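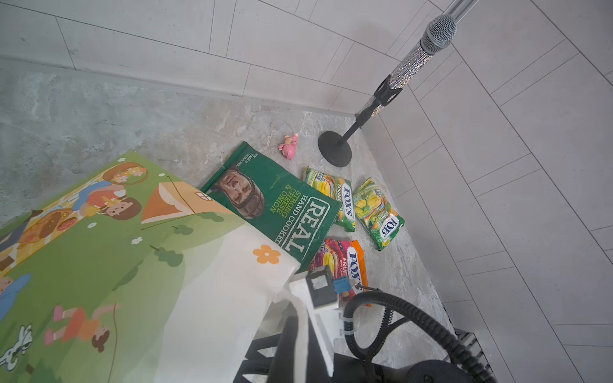
Give the small machine a dull hour before you give it a clever one

I look after one arm. It lives at Alorstead, in a tiled room that was never meant for it, and I've been its keeper long enough to have opinions, which I'm told I share freely. The strongest of them is that most of what goes wrong with a picking cell gets called a software problem by people who haven't looked at the cable.

Have a look at ours, coming down the side of the gripper in its black coil, held with little clear ties. I love those ties. They cost next to nothing and I replace every one of them after 200 hours of running, whether they look tired or not. A coil that wanders will sooner or later lean on the finger assembly, and then the sensor pad starts reporting a touch that never happened, and someone very bright spends an afternoon retraining a model that was perfectly fine.

My friend Wekesa Mutiso, who keeps a similar arm going over at Misstead, thinks I'm fussy. His view is that you run the thing until it complains and fix what it complains about. He's a better electrician than I'll ever be, and his arm does pick up a great many objects. But we compared logbooks over a pot of tea in July, and of his 70 stoppages, 11 were a connector working loose at the wrist. Every one of those had been put down as "grasp failure" the first time around. I don't say it to be unkind (he laughed harder than I did).

The other thing I'd argue for is an untidy floor. We set up with crisp bags and sweet bags half tucked under each other, a plush pig, a picnic play mat with an edge that curls. Visitors would like to see neat coloured blocks in a row. Blocks are lovely for checking your calibration, and I still use them for that first thing in the morning, but a shiny bag under a curled mat will show you a badly aligned finger long before a block does. If the fingers don't close square, the bag is where you'll find out.

Tiles deserve a word too. Glossy walls throw light back at a wrist camera in ways you can't predict from a drawing, and our old supplier, Grikis, wanted us to hang matte boards over the lot. I said no, and I'd say it again. The homes and shops these machines are supposed to end up in have glossy walls. I would sooner spend my morning wiping the lens and setting the exposure properly, with the room lights on as they'll be all day — and then leave the settings alone, which seems to be the hardest part for everybody, me included.

What I'm really asking for is that the person who does this work be given the time on the schedule. At Alorstead it's an hour before the first run: wipe the pads, tug each connector gently, open and close the fingers on a strip of paper, write it all down in the book. When we moved over to the Nicholas project they tried to trim it to a quarter of that, and I'm afraid I dug my heels in. We're on page 204 of the book now, most of it in my terrible handwriting, and anybody who'd like to come and read it is welcome to. Bring your own pen, though, as mine keep wandering off.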